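Two-arm kitchen demo keeps stopping before open day – what to check first?

Posted in Robotics Help > Demonstrations and Events
Jun 12, 2020

prestas_bench
We run a two-arm tabletop setup at the Prestaswood site and it will be shown to visitors at the open day. 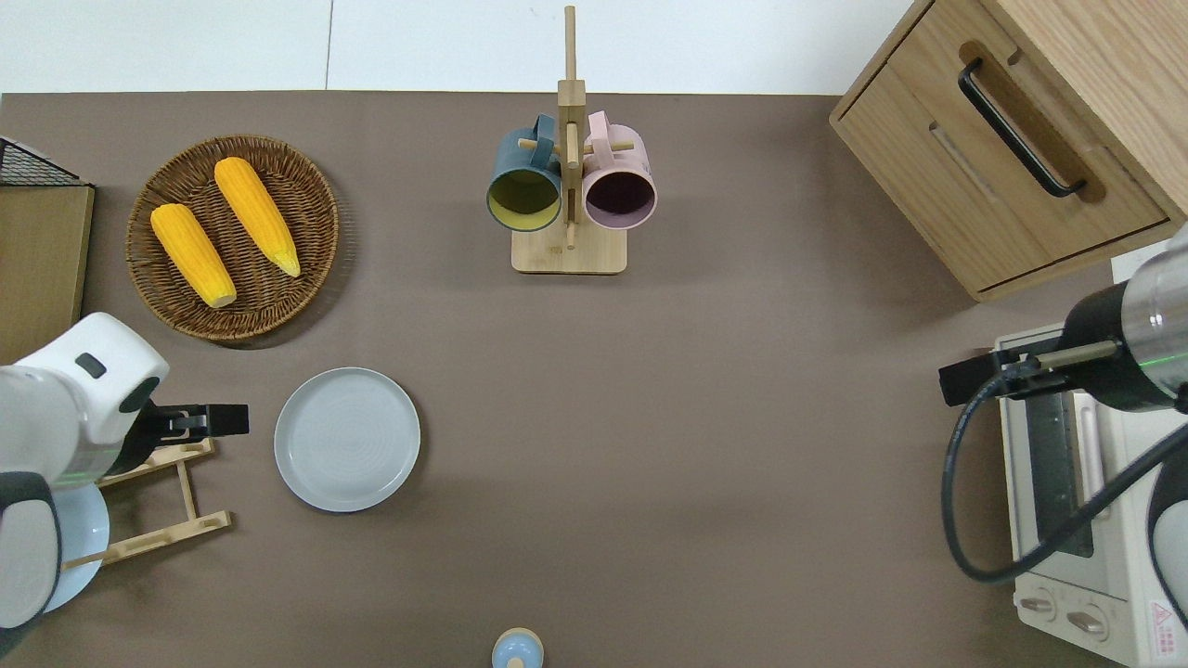 The demo routine is a short kitchen reset. The left arm handles the plates and the dish rack, the right arm handles mugs and the toaster oven door. Both arms are driven from recorded waypoints through the Umell controller, with a grip check after each pick.

In rehearsal the routine runs clean four or five times and then halts with code 637 on the right arm. The log text is "path tolerance exceeded, segment hold". It nearly always happens on the move from the mug tree back toward the oven. Restarting from home clears it. The left arm has never thrown the code.

Things I have tried so far: lowered the speed on that segment, re-taught the two waypoints on either side, swapped the mug for a lighter one. Lower speed helped a little but makes the whole thing dull to watch. Controller firmware is build 2107. Visitors will be standing at the front edge of the table behind a rope, and I would like to get through a full session without walking over to the pendant every ten minutes.

Is this a tuning problem or a cabling problem? And is there a sane way to recover in front of people?

Russo
Check the cable before you touch the tuning. Your right arm has a long loose loop hanging down from it. On our setup a loop like that picked up a bit of twist with every wrist rotation and never gave it back, so after several cycles it was pulling on the last joint. The controller saw the extra load as a path error. Four or five good runs followed by a fault fits that pattern well.

Quick test: run the routine with the gripper cable clipped to the forearm in 2 places, leaving enough slack for full wrist travel. Log the joint 6 current at the same waypoint each cycle. If it climbs from run to run without the clips and stays flat with them, you have your answer. If it climbs both ways, look at the wrist itself.

Also make sure the recorded path unwinds the wrist. Ours went clockwise on the pick and clockwise again on the return. Adding one waypoint with the joint back near zero fixed that part.

For recovery, do not restart from home if a mug is in the gripper. Write a small routine that opens over a padded spot, retracts straight up and then homes. Bind it to a button you can reach from behind the rope. We did this for a school visit in March and used it twice – most of the group thought it was part of the show.

vasover_tech
Agree with the cable advice. One thing to add, from the Vasover demo bench: fix the position of the mug tree. A light base creeps a little each time a mug comes off a peg, and the arm ends up dragging the handle along the peg. Double-sided tape is enough. Mark the corners in pencil so you can put it back after cleaning.

Same goes for the plate if your left arm picks it up by the rim.

gripfault
had 637 all the time on an older build, updated and it went away. try that

prestas_bench
Clipped the cable and added the unwind waypoint. The joint 6 current had been climbing on every cycle and is now flat over twenty runs at the original speed. Mug tree is taped down too. I am leaving the firmware alone until after the open day. The recovery button is wired but I still have to choose where the padded spot goes, probably the front right corner.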